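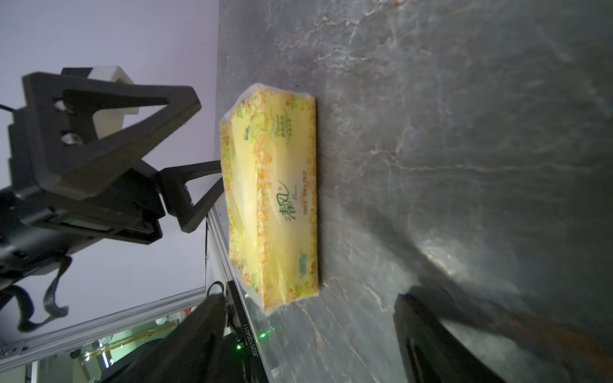 Cekell is a set of hay fever diaries. Daily symptom scores, meds, weather as the person saw it, tissue use. Kept on paper, typed up later, mostly in evenings. Tissue use is in packs, and a pack means a soft pack in plastic film, like the yellow 清风 one with the little flowers on it. Boxes go in a separate column (see below). One row per person per day.

Status

First public version, April 2018. Typing is done, checking is not. Expect small fixes to the notes column, nothing that changes the scores.

What's in the folder

diary.csv - the main table
people.csv - age band, which town, indoor or outdoor job
meds.csv - what people wrote, and the cleaned-up name
codes.txt - the short codes, read this first
scans/ - not included, ask Widad

Who kept diaries

40 adults, all living in Skurthorpe or Falutitz. All say they get hay fever, a doctor's note was not needed. Recruited by word of mouth and a card in the Nassar pharmacy window, so lots of friends and cousins of each other. Do not treat as a random sample of anything. Four people stopped early, their rows are kept and flagged left_early.

Columns in diary.csv

pid - person code, no names
day - day number from that person's own start, not a calendar date
nose, eyes, throat - 0 to 3, 0 is fine and 3 is awful
sleep - 0 to 3, same direction
packs - soft packs opened that day
box - y/n, used a box at home
outside - hours, as written
window - open at night, y/n
notes - free text, cut at 300 characters

Blank means blank. It does not mean zero. We had a long argument about this with Emil and blank won.

Scoring

People scored themselves before bed. Some did it the next morning over coffee, marked late=y when they owned up to it. Eyes and nose track each other pretty closely. Throat is messy - Dalia thinks half the threes are just colds and I don't disagree. No cold flag in this version, sorry.

Typing and checking

Widad Jaber and Ghassan Saliba typed it all. Dalia Mets re-typed 700 rows blind and we compared. Most mismatches were in hours outside, where a handwritten 1 and 7 look the same. Fixed where the scan was clear, left blank where it wasnt. Medicine names were the slow part, spelling all over the place. Raw spelling is in meds.csv if you want to redo the matching.
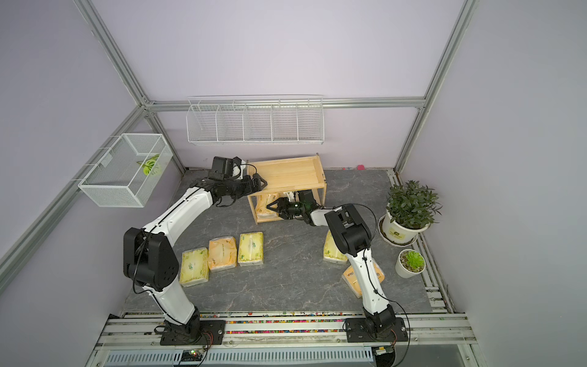
Known problems

Falutitz starts later than Skurthorpe, so most of the birch season is missing there.
Packs is no good for anyone who mostly uses a box. Filter on box first.
Two age bands were merged to keep people from being guessable.
pid 17 wrote in pencil. Treat with care.
Weather in notes is oppinion, not measurement. No pollen counts in here, join your own - you will need to ask us for start dates.

Using it

Fine for teaching, fine for trying out methods on messy daily data. Not for dosing advice or comparing brands of antihistamine, there's too little of each. Please don't try to work out who anyone is.

Still to do

- check the notes for street names again
- cold flag, maybe
- second season, from October if Maysoun Dabbas gets the new forms printed

Corrections to Widad. Send the pid and day number with it.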